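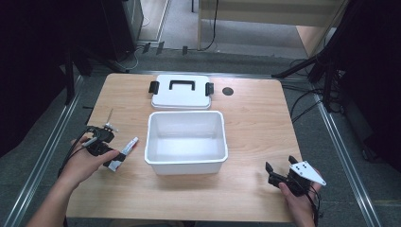
Moving to a smaller flat, what to do with winter clothes and papers?

Posted by marta_in_balby, Sat 10 March

Hello everybody. In January I moved from a house to a flat in Balby, and the flat has only one closet. I have many wool sweaters, two heavy coats and also the papers of my late mother, which I must keep. The storage company Plandside offers me a small locker for 362 a year, but it seems to me too much money for sweaters. Is it possible to keep everything at home, under the bed, without moths and without bad smell? The bed has 9 inches of free space below. I would be thankful for advice from people who have done this.

Kathleen Quinlan

I lived six years in a flat of this kind, so I will tell you how I did it. First wash everything, also the sweaters which look clean, because moths like the places with sweat and food. Let them dry for two full days before you pack them. Use boxes with a lid that closes with clips. A bag with a zipper is cheaper, but mine always tore in the corner.

Measure the box with the lid on. I made this mistake and my boxes were higher than the bed by the thickness of the handle, so I had to return them to the shop on Durthorpe Road.

The papers I would not put under the bed if the room is damp. Put them in a high place, standing in folders, and write on each folder what is inside. The coats can hang behind the door under an old cotton sheet.

Two times a year I open all boxes for one afternoon and let the air in.

simard2122

just sell the coats, you can buy new ones when you need

old_teapot

I agree with Kathleen about washing. Cedar blocks are nice but they lose the smell, so you must rub them with sandpaper each autumn. For the locker, ask if the price includes insurance. With mine it did not, and I learned this only when the second bill arrived.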